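Professional Forum – Sworn Translators and Interpreters
Topic: Certified copies and the 30-day rule
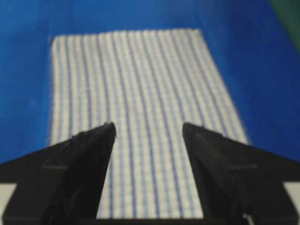 Striped cloth on blue.

Hiyori Nagano wrote:
Members who were sworn in after April are asked to confirm how they bind certified translations. The Grarier office returned two of mine because the source copy was attached behind the translation. My instructions from the court say the opposite.

tullel_desk wrote:
Our practice is source copy first, translation second, seal across both. We have filed this way for 18 years without a return.

Behrouz Shirazi wrote:
I must disagree with the previous reply. The order is left to the translator. What the office checks is the page count in the closing statement – see section 3 of the guidelines. Please review whether yours included the copy.

Hiyori Nagano wrote:
It did not. I counted the translated pages only.

tullel_desk wrote:
The count may be one reason. I maintain that the order matters at Grarier, whatever the guidelines say.

Behrouz Shirazi wrote:
Then kindly cite a written notice. Ms. Nagano should correct the count and resubmit within 30 days of the return date, or a new fee applies.

Hiyori Nagano wrote:
Both were resubmitted on Thursday, August 29, 2002, with the order unchanged.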